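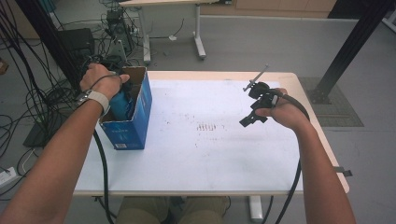 Is the packing work on schedule?
Mostly. Single-item boxes are done for this period, mixed boxes are running 9 days behind.

Quick update for Samina before the Festance call — sorry for the short notes, full version to follow.

Boxes. Staying with the blue cardboard, open top, one person per table. Flaps back first, then the item goes in. Lempi wants the label low on the front so it can be scanned on the shelf. Agreed, no extra cost. Order of 50 more flat boxes went to Clastby, not here yet.

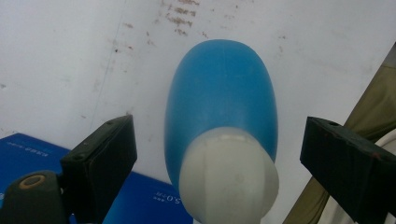
Bottles are the slow part. Rounded body, wide cap, they tip if you set them down in a hurry. Trying cap end down in the box this month. Miloslav is writing up the steps, draft is at 18 lines and needs to be shorter.

Tables. White tops are marking badly, reddish brown specks that dont come off with the usual spray. Asking to move 15 dollars a week from tape to cleaning supplies. Please confirm. 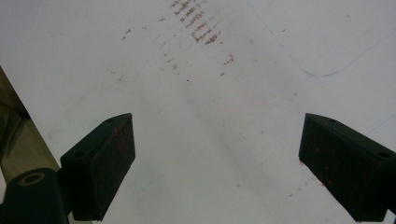 Nawal Alaoui

Still open — second table layout, the Clastby delivery, and wether mixed boxes can wait untill January. Hala has the spending sheet and will send it seperately.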